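Mamon 日用陶瓷 常见问题

首页 > 帮助中心 > 使用与养护

本页适用于 Mamon 在售的 Rerel 系列(炻器)与 Baloch 系列(高温瓷)杯、碗、盘。玻璃盖、木托、硅胶垫等配件另见配件页。

一、材质与釉面

炻器和瓷器有什么区别?

两者的主要差别在坯体的致密程度和透光性。瓷器坯体玻化程度高,吸水率低,薄处可透光;炻器坯体同样经高温烧结,但含铁、钛等着色杂质较多,不透光,断面呈灰色或浅褐色。日常使用中,炻器壁较厚,保温略好,重量也较大。

杯底一圈没有上釉,是漏釉吗?

不是。烧成时釉料熔融,圈足若带釉会与窑具粘连,因此入窑前须将圈足处的釉擦净。露胎部分出厂前经过打磨。若仍有明显毛刺,可用600目以上的水砂纸蘸水轻磨,磨后冲洗干净再使用。

同一颜色的两只杯子深浅不一,属于质量问题吗?

铜、铬、铁等着色元素对窑内气氛和降温速度敏感,同窑不同位置的产品会有色差,绿色与青色釉较为明显。按现行出货标准,同一订单内的色差以成套目视比对为准,不以单件与网页图片比对为准。补购单件时,请在订单备注中填写原产品底款的批号,仓库会优先选取相近批次;批号已售完的,按现货发出。

釉面有细小的针孔,能否使用?

坯料和釉料中的气体在烧成时逸出,釉层未完全流平即冷却,会留下针孔。针孔未见坯、不在口沿和内底的,不影响使用。针孔穿透釉层、可见坯体颜色的,属于可退换范围。

釉面出现网状细纹是什么原因?

釉的热膨胀系数大于坯体时,釉层在冷却后处于受拉状态,可能开裂成网纹,称为釉裂。部分釉裂在使用数月后才出现,与坯体吸湿膨胀有关。装饰性开片是有意为之,产品页会注明;未注明而出现釉裂的,请联系售后。釉裂的器皿容易渗入茶色,不建议继续盛放汤汁和奶类。

二、加热与温差

可以放进微波炉吗?

无金属装饰的产品可以。带金边、银边或金属光泽釉的产品不可以,微波会在金属层上产生放电,损坏装饰和炉腔。

杯子在微波炉里加热后把手比水还烫,正常吗?

说明坯体中含有水分。常见情形是圈足露胎处长期浸水,水进入坯体,加热时坯体自身升温。请将杯子倒置晾干两至三天后再试。若晾干后仍然发烫,多为坯体吸水率偏高或存在隐裂,应停止用于微波加热。

能直接倒开水吗?

室温下的杯子可以。从冰箱取出的杯子应先恢复至室温。陶瓷导热慢,内外壁温差过大时产生的热应力可能超过坯体强度,裂纹多从把手接合处或口沿原有的磕伤处开始。

能放在燃气灶或电陶炉上加热吗?

不能。本页所列两个系列均不是耐热陶瓷,不适用于明火和任何形式的直接底部加热。

三、清洗

能用洗碗机吗?

Rerel 系列可以。Baloch 系列中采用釉下彩的可以,釉上彩和描金的须手洗。底款旁印有相应标记;标记不清的,按手洗处理。器皿之间应留出间隙,避免水流冲击下相互碰撞。
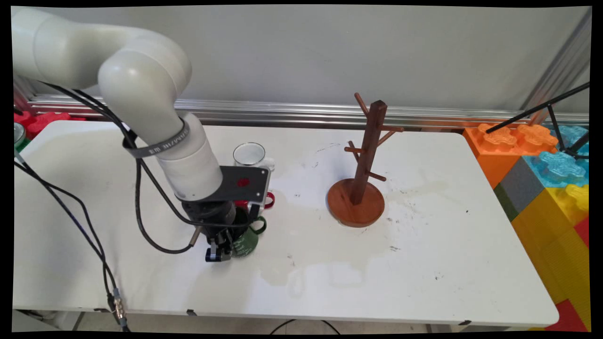

本页技术内容由釉料与检测工程师邬静岚撰写

杯内的茶渍和咖啡渍怎么去除?

茶渍的主要成分是多酚氧化物与水中钙、镁离子结合形成的薄层。推荐用食品级过碳酸钠加温水浸泡,半小时后冲洗。用量按包装说明。轻微的茶渍可用小苏打加少量水调成糊状,以软布擦拭。不要将过碳酸钠与含酸或含氯的清洁剂混用。

内壁有灰黑色细线,洗不掉,是划伤吗?

多数不是。不锈钢勺的硬度低于釉面,摩擦时金属会附着在釉层表面,留下灰色痕迹,哑光釉尤为常见。可用含草酸的陶瓷清洁膏处理,操作时戴手套,处理后用清水充分冲洗。若指甲划过时有明显凹陷感,则为釉面划伤,无法修复。

白色水垢如何处理?

用稀释的白醋或柠檬酸溶液浸泡十五分钟后冲洗。釉上彩装饰面不宜接触酸液,可只在杯内注入溶液,液面低于口沿的彩绘部分。

钢丝球、去污粉可以用吗?

不可以。反复摩擦会使光亮釉失光,失光后的表面更易附着污渍。

四、安全与检测

有色釉会析出铅、镉吗?

两个系列的内壁用釉均不以铅、镉化合物为原料。每批次抽样做铅、镉溶出量检测,方法为以乙酸溶液浸泡后测定浸泡液。抽样数量为每批6件,杯、碗、盘分别抽取。检测报告可凭底款批号向售后索取电子版。

杯口外侧的彩色图案会接触嘴唇,有无影响?

带图案产品的口沿外侧单独取样检测。Baloch 系列的描金产品在口沿下留有空白带,彩饰不进入该区域。

可以长期存放酸性食物吗?

可以盛放,不建议长期存放。醋、柠檬汁、腌渍汁液长时间与釉面接触,会缓慢侵蚀玻璃相,使表面失去光泽。需要过夜保存的,请转移到玻璃容器。

磕掉一小块还能用吗?

口沿缺损的不建议继续使用,缺口边缘锋利,且裂纹可能延伸。圈足缺损且不影响放置平稳的,磨平后可继续使用。可用轻敲法检查隐裂:将空杯置于手掌上,以木筷轻敲杯壁,声音清脆为完好,声音沙哑则可能有裂纹。带把手的杯子因敲击位置不同音高会有差别,判断时只听是否沙哑。

用胶粘好的把手能否继续受力?

不能。通用环氧胶在热水作用下会软化,粘接面可能突然脱开。修复件只作陈设,不盛热饮。传统大漆修复的器皿是否可用,请咨询修复方。

五、规格与订购

标称容量是满杯容量吗?

是。标称容量为水面与口沿齐平时的体积。建议盛装量低于口沿一厘米以上。手工修坯的产品,容量与标称值存在偏差,产品页列有允许范围。

Rerel 直筒杯能放进杯架吗?

Rerel 直筒杯的外径为92毫米,不含把手。车载杯架口径通常较小,购买前请实测。配套杯盖的内塞按口沿内径配合,其他系列的杯盖不通用。

能否叠放?

Rerel 系列的碗和盘可以叠放,叠放时层间垫纸或薄布,避免圈足露胎处磨损下层釉面。杯子不建议叠放,口沿受侧向力时容易卡死。已经卡住的,在上层杯中加冷水,下层外壁浸入温水,静置后轻旋取出,不要敲击。

企业订购可以定制颜色吗?

可以从现有色卡中选择,色卡共66色,其中哑光色不支持底部以外位置的印标。色卡以外的颜色须打样,打样费和周期由 Getlow 工厂报价,确认样保留一件作为验收依据。

底款上的编号怎么读?

横线前为窑号,横线后为批次流水号。例如批次流水号3,027在底款上印为3027,不带千位分隔符。填写售后表单时请照底款原样填写。

收到时破损怎么办?

请保留外箱和缓冲材料,签收后两天内提交售后表单,附外箱六面、破损部位和底款的照片。只有单件破损的成套产品,按单件补发,不需要退回整套。

相关页面:配件养护|底款标记对照|批次检测报告索取|企业订购流程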